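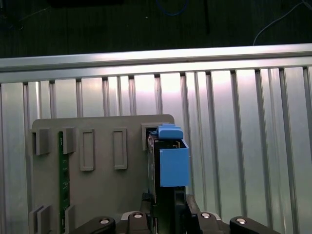
Figure 3. The blue-handled module at the right end of the fixture plate.

Section 4. Teaching the Insertion by Hand

By now you have Clostance running, the arm homed, and the fixture plate fastened down, so the dull part is behind you and you can start showing the arm what you want. Please read the whole section once before you touch the lead. A good demonstration is mostly a matter of not being in a hurry, and it's hard to be calm with one eye on the page!

1. Put the arm in Follow mode and wait for the steady tone.

2. Take hold of the lead handle with your whole hand, elbow tucked in, and bring the gripper over the part slowly. Stop there for a breath. The pause makes a clean starting point for the recording.

3. Press Record. Close the gripper until the force reading holds at 50, then leave the trigger alone. 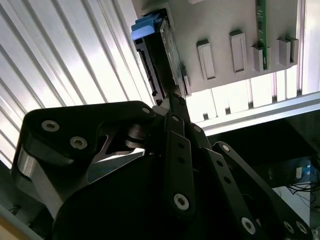

4. Guide the part toward its slot and let the edges find each other. You will feel a little push come back through the handle when they touch — ease off, straighten your wrist, and try again from there. Small corrections are welcome in a recording, and Clostance learns a good deal from them.

Note: Orysia Zinchenko, who wrote the first version of this guide, liked to rest her forearm on a folded towel for this step. We have all picked up the habit.

CAUTION: Keep your free hand off the fixture while Follow mode is on. The arm copies the lead at once, including a sneeze. 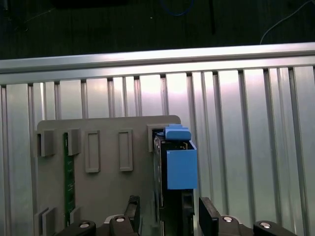 5. Once the part is lined up, press straight down in one smooth movement. If the warning light comes on, you are pushing at an angle. Back out and line it up again.

6. Open the gripper fully before you lift away, then press Record a second time to close the take.

7. Play the take back at half speed. Keep it if you would be happy to see it done that way 1000 times over, and delete it if you wouldn't.
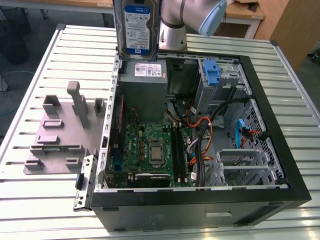 Moving on from the plate to a whole computer takes a bit more patience, so save it for when the basic insertion feels easy. Lay the tower on its side with the side panel off, as we do, so that the inside faces up and you can bring a drive in from above. Watch for cables that arc across the interior, and plan a path that stays well clear of them. Record the approach and the placement as 2 separate takes.

Note: If playback stops with code 792, the lead and the arm have lost step with each other. Return both to home and begin again at step 1. Your saved takes are safe.

Questions about this section can go to Marta Karpenko at the Zimden support desk.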